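The Bin Stays

Posted 8 Jul 2022

Every house has a place where objects go when their owner has stopped making decisions about them. My mother had a drawer. My sister has most of a guest room. I have a metal bin.

It came with me when I moved to Flamgate, and it was old then. I paid 4 dollars for it at a yard sale in May of some year I no longer remember, from a man who seemed surprised that anyone had asked the price. The plan was to plant herbs in it. I would like it noted that I did buy the herbs.

What it has held since then is everything else. Things that fell behind the couch. Things that were found under a pillow when the sheets got changed. Things carried in from the car by the armload on a Sunday night, because I had declared that nobody was going inside with empty hands. The bin doesn't judge or sort. It sits there with its sides sloping outward like it's hoping for more.

I decided to deal with it last week, mostly to avoid dealing with my taxes, which I had an extension on and which are their own kind of bin. I'd been reading one of those decluttering plans, the Posano method, where you are supposed to take each item out, hold it at chest height and ask it what job it does in your home. There is a worksheet. The worksheet has boxes for the answers, and the boxes are very small, so I guess most objects keep it brief.

The first pass was easy. Dead pens, a charger for a phone I dropped in a lake, one mitten, a coupon for a car wash in a town we left. The bulk of it went straight in the trash, and a respectable bag went to the thrift store on Jirnance Street. I felt terrific. I may have told people at the store how terrific I felt.

Then I got down to the hard core, the stuff that had been picked up and put back on every earlier attempt.
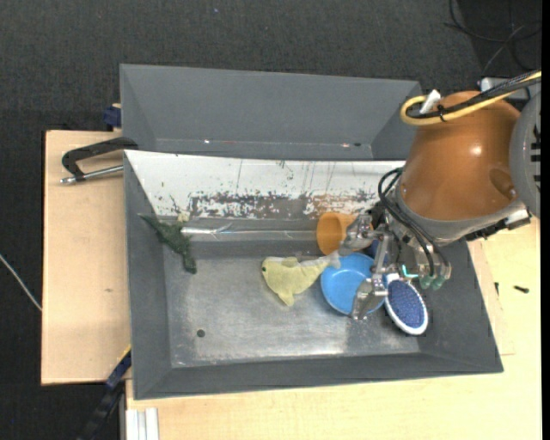
The holdouts. The fish has the best spot, as usual.

The yellow fish is a plush and belongs to my younger kid, in the sense that she will claim it the second it's threatened and ignore it for the rest of the year. I asked her if she still wanted it. She said she needed it. I asked what for, thinking of the worksheet, and she looked at me like I'd asked what she needed her elbows for.

The green one is harder to explain. It goes by Simon. It has always gone by Simon, and there is no agreement in this family on what kind of animal Simon is, and I have learned not to bring it up at dinner. I've washed it, mended it and once drove 50 miles back to a motel for it, so at this point I'm in too deep to donate.

The orange cup is the last of a set of 4. The other three left us one at a time, on picnics. I can't get rid of it, on the grounds that it's the only cup in the house that has never been fought over, and I can't put it back in the cabinet, where it would immediately be fought over.

The light blue bowl I have no defense for. It's a nice bowl. We own bowls. I held it at chest height and it told me nothing.

And then the oval brush with the white rim, which I like and will not use. I have a whole other brush I use. This one is on standby -- for what, I couldn't say, but on the day that it comes up I intend to be ready.

So that's what's left. By Posano rules I should now move the survivors to "permanent homes" and retire the container. I looked the container over with that in mind. The white paint on the back is scratched along the top and coming off in patches along the bottom, and the metal floor is scuffed and smeary in a way that I no longer believe is dirt. I've gone at it with vinegar and with baking soda, and once with both, which made a great noise and changed nothing.

A new one, in a finish the catalog calls "oat," would run me 792 dollars with the matching lid. I read that number out loud to the fish.

The bin is back by the stairs. I found a sock in it this morning.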